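Benberg desk-clearing cell: data card
Version of 2019-08-03. Maintained by Revathi Devadiga.

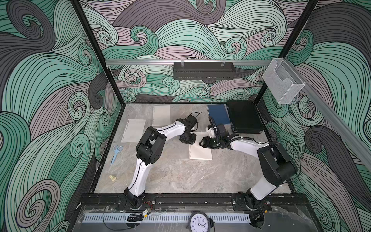
The set covers paper and stationery handling at the Benberg intake office, where returned training packs are opened, sorted and put back into stock. Each episode is one sorting task carried out by the two-arm cell under operator control. The first release holds 300 episodes. Koval built the cell; Tutico stores the recordings and runs the checks.

Task scope
Loose sheets, including pages torn from notebooks
Closed notebooks and cases
Scissors and other hand tools
Small game pieces

Item positions change between episodes. Sheets are placed by hand and are not squared to the table. Episodes in which a sheet tears are kept and carry the label "damage".

Files
episodes/ one folder per episode
labels.csv task, operator code, outcome
shifts.csv staffing records, no names
notes.txt operator comments, lightly edited

Work changes
Before the cell, 7 clerks sorted packs at open desks and rotated every hour. The same clerks are still employed. Two now operate the arms, one resets the table between episodes, and the others handle packs the cell does not accept. Operator turns last up to 15 minutes. A clerk can decline the operator role without a change in pay grade.

Clerks reported less lifting and more time looking at a screen. They also reported that resetting the table is dull and should rotate more often. Shirley Wong, shift lead, asked that reset time be logged as work time, and shifts.csv has done so from January onward. Speed per operator is not recorded. Requests to add it have been refused.

Known limits
Thin sheets are overrepresented. Stapled packs are absent. The labels do not separate operator error from gripper error, so the outcome column must not be used to rate staff. Results from this office may not hold at the Skunia site, where packs arrive unsorted and the shifts are longer.

Access
Copies are issued on written request to the maintainer. Operator codes are replaced in every release and cannot be matched across versions.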